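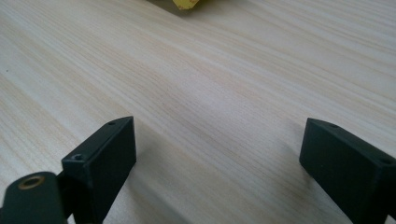 Delia Painemal m'a répondu en trois lignes, un peu avant minuit, que j'étais injuste avec Ruketti, que la pince valait son prix et que je confondais le vendeur avec ce qu'il vend. Elle a peut-être raison sur le dernier point. J'avais écrit en août, ici même, que l'abonnement Ruketti me paraissait une mauvaise affaire pour un petit atelier, et son message est le seul, parmi ceux que j'ai reçus, qui m'ait obligé à reprendre mes notes.

Rappelons de quoi il s'agit. Ruketti propose une pince à main, deux doigts montés sur des biellettes, que l'on tient soi-même pour faire les gestes que l'on voudrait confier plus tard à un bras. On saisit, on déplace, on repose, on recommence. Les enregistrements partent chez le prestataire, qui renvoie quelques semaines après ce que la brochure appelle une « compétence prête à l'emploi ». L'outil coûte 1 004 euros. La compétence, elle, se loue au mois, et c'est là que je commence à froncer les sourcils.

Sur la pince, je n'ai pas grand-chose à redire. Les doigts sont des blocs sombres et mats, percés de petits trous de vis, avec un œillet couleur laiton au pivot. C'est sobre, c'est lisible, on comprend en la regardant comment elle est faite, et je préfère cela aux coques lisses qui cachent tout. Quand je l'ai prise en main chez Clircombe, le revendeur, je l'ai trouvée plus légère que je ne l'imaginais. Le poignet fatigue tout de même. Au bout d'une demi-heure, je serrais trop fort et mes gestes devenaient moins bons. Or ce sont ces gestes-là que l'on vend ensuite à la machine comme des modèles.

Delia Painemal objecte que n'importe quel apprentissage manuel passe par la fatigue et qu'un bon opérateur sait s'arrêter. Je veux bien. Seulement, le contrat prévoit un volume minimal de démonstrations par session, 63 dans la formule de base, faute de quoi la session n'est pas traitée et reste due. Voilà une clause qui n'encourage personne à poser l'outil. J'ai demandé à Clircombe si le chiffre pouvait être négocié. On m'a dit que la question n'avait jamais été posée, ce qui me paraît difficile à croire, ou alors inquiétant.

Venons-en à la promesse. La plaquette annonce jusqu'à 35 objets différents reconnus et manipulés après une seule campagne. Tout tient dans ce « jusqu'à ». Quels objets ? Sur quel support ? Avec quelle lumière ? Une banane sur une table claire, je conçois qu'on y arrive, et encore, j'aimerais voir ce qui se passe quand le soleil entre de côté et blanchit la moitié du plateau. Un sachet à moitié vide dans un bac gris, c'est un autre métier. La plaquette ne distingue pas les deux. Le commercial non plus, et quand j'ai insisté il m'a montré une vidéo accélérée.

Je me méfie des vidéos accélérées. Un bras qui met douze secondes à prendre un fruit peut être parfaitement utile à quelqu'un qui n'est pas pressé, mais qu'on le montre à sa vitesse. Celui qui accélère le film sait très bien ce que l'acheteur penserait de l'original.

On me dira que tout cela vaut pour les concurrents. C'est vrai en partie. Prirnmont vend un service assez proche, plus cher à l'entrée, avec une pince que je trouve moins agréable et une documentation nettement meilleure. La différence qui compte à mes yeux se trouve à la page des conditions : chez Prirnmont, le client récupère ses enregistrements dans un format ouvert et peut les porter ailleurs. Chez Ruketti, il les « consulte ». J'ai relu le paragraphe plusieurs fois. Consulter, cela veut dire regarder ses propres gestes sur un site, à condition que l'abonnement soit à jour. Le jour où l'on part, on repart avec la pince et rien d'autre.

C'est sur ce point que le message de Delia Painemal m'a le plus occupé. Selon elle, les enregistrements bruts ne valent rien pour un petit client, qui ne saurait pas quoi en faire, et il est naturel que la valeur se trouve du côté de ceux qui les exploitent. L'argument est sérieux. Je n'aurais pas su, moi, tirer une compétence d'un dossier de fichiers. Mais je ne sais pas non plus réparer la boîte de vitesses de ma camionnette, et je n'accepterais pas pour autant que le garagiste la garde. Ce que je ne sais pas faire aujourd'hui, un autre prestataire pourra le faire pour moi l'an prochain, à meilleur prix, pourvu que j'aie quelque chose à lui confier.

Il y a aussi la question de ce que ces gestes deviennent entre-temps. Le contrat autorise Ruketti à s'en servir pour « l'amélioration générale du service ». Autrement dit, l'atelier paie l'outil, paie l'heure de celui qui le tient, paie la location du résultat, et fournit par-dessus le marché de quoi améliorer le produit vendu au voisin. Je ne suis pas opposé au principe d'une mise en commun. Qu'on m'en propose alors un tarif, une remise, n'importe quoi qui reconnaisse que j'apporte ma part. La remise existe d'ailleurs : 12 % la première année, pour tout le monde, sans lien avec quoi que ce soit.

J'ai voulu savoir comment cela se passait chez ceux qui avaient signé. L'atelier Blomqvist, qui conditionne des fruits en petites caisses, a bien voulu me recevoir un matin. Ils sont plutôt contents. Le bras prend, pose, se trompe parfois, attend qu'on vienne. La responsable m'a expliqué qu'il fallait garder quelqu'un à portée de voix, et que ce quelqu'un faisait autre chose en attendant, étiquettes, cartons, téléphone. Elle ne parle pas de poste économisé. Elle parle d'un poste « devenu plus varié », et je crois qu'elle le pense sincèrement. Ce que j'ai compris, de mon côté, c'est que la dépense s'ajoutait aux salaires et ne remplaçait rien, du moins pour l'instant. Pour une maison qui peine à recruter, cela se défend. Pour une autre, il faudrait refaire le calcul, et la feuille fournie par Ruketti part du principe que la machine travaille seule.

Chez Blomqvist encore, une chose m'a frappé. Ils avaient changé de plan de travail entre la campagne et la mise en service, un bois pâle à la place d'un revêtement sombre, et il avait fallu recommencer une partie des démonstrations. À leurs frais, bien entendu, puisque le contrat range le mobilier parmi les « conditions du client ». Je ne reproche pas à la technique d'avoir des limites. Qu'un système appris sur une surface soit troublé par une autre, cela se comprend très bien, et des gens beaucoup plus savants que moi y travaillent. Je reproche à la brochure de n'en rien dire, alors qu'une ligne suffirait : ne changez pas de table.

Suis-je injuste ? J'ai relu mon premier texte avec cette question en tête et j'y ai trouvé une phrase que je retire, celle où je parlais d'un « gadget ». La pince n'en est pas un. C'est un outil correct, bien pensé, que j'achèterais volontiers si l'on me la vendait seule avec le droit d'en faire ce que je veux. J'ai posé la question à Clircombe, cette fois par écrit. La réponse est arrivée vite : la vente séparée est possible, mais l'outil n'enregistre rien tant qu'il n'est pas rattaché à un compte actif.

Je maintiens donc le reste. À ceux qui hésitent, je conseillerais de demander trois choses avant de signer : une démonstration chez eux, sur leur table et à vitesse réelle – la copie intégrale de leurs enregistrements en fin de contrat – et le nom d'un client qui soit parti. Pour ce dernier, j'attends toujours celui que Ruketti m'a promis. Delia Painemal me propose de venir essayer le bras chez elle, dans son atelier, avec ses objets et sans personne de la maison Ruketti dans la pièce. J'irai, et j'apporterai mes propres fruits.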